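Booking page throws 503 on group signups - Grastbridge craft room
Status: Resolved
Opened by: Tyra Amundsen
Assigned: Alvar Wallin
Category: Website / Booking form

9:10 am
Booking page is down again. Not the whole site, just the form for the paper workshops. Home page fine, opening hours fine, click "Reserve a spot" and it spins and then white page with Error 503. Tried Firefox and Chrome. Tried my phone off the wifi. Same thing. People are calling the desk and I'm writing names on the back of a flyer.

9:25 am
More info. It does NOT happen if you book for one person. One person goes right through, confirmation email and all. Two people, fine. Put in a school group and it dies. Hodeven school wants 24 places in January and their teacher has tried it several times. Don't know if she now has several bookings or none.

9:40 am
Alvar here. Looked at the host panel, no outage. Memory looks OK. The form is timing out waiting on something and the proxy gives up after 20 seconds, so that's your 503. Need to find what it's waiting on. Did anything change on that page lately? New plugin, new picture, new text, anything.

9:55 am
Yes, I edited the page last night. Changed the price line, took out the old paragraph about parking. Also switched on "send each guest a reminder" becuase Farnent (the booking plugin) kept nagging me about it. Pasting the page text as it is now so you have it:

Big Paper Workshop. We cover the table and you draw, fold, stamp or print on it. Wear old clothes. Aprons are on the hooks by the door. Under 8s need an adult with them. Group rate for schools, please book the whole group in one go.
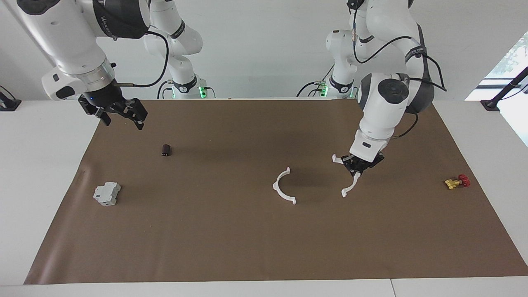
Alvar Wallin: leave the page alone, it's the reminder switch. With that on, Farnent sends one email per guest before it saves the booking, and it waits for the mail server every single time. One guest, no problem. A full class, you hit the timeout. Turn it off under Settings > Guests > Reminders and try a test booking with a big number.

10:20 am
Turned it off. Can't find Save?? Ok found it, bottom of the page, had to scroll.

10:25 am
Test booking for 24, still 503. Took just as long. Cleared my browser, same.

10:50 am
Page cache. The form settings get cached with the page so it was still running the old ones. Purged it from the host panel. Also found the mail server setting still pointing at the old Dahlgren account, which answers but very slowly. That explains why it got this bad. Changed it to the new one. Try again please.

11:00 am
Works! Test for 24 went through in a couple seconds. Tried 40 just to be mean to it, also fine. Deleted both tests.

What about the Hodeven bookings from this morning?

11:15 am
Checked the database. None of hers got saved, it failed before that step every time. But some of the reminder emails did go out, so a few parents may have a reminder for a booking that doesn't exist. Tell her to book again and ignore the earlier ones.

11:30 am
Called her, she's booked, I can see it in the calander. Names from the flyer are entered too.

Can we have reminders back at some point? Desk likes them.

11:40 am
Yes but through the scheduled job, so they go out overnight and the form doesn't wait on them. Will open a seperate ticket. Leave the switch off until then.

Closing this one.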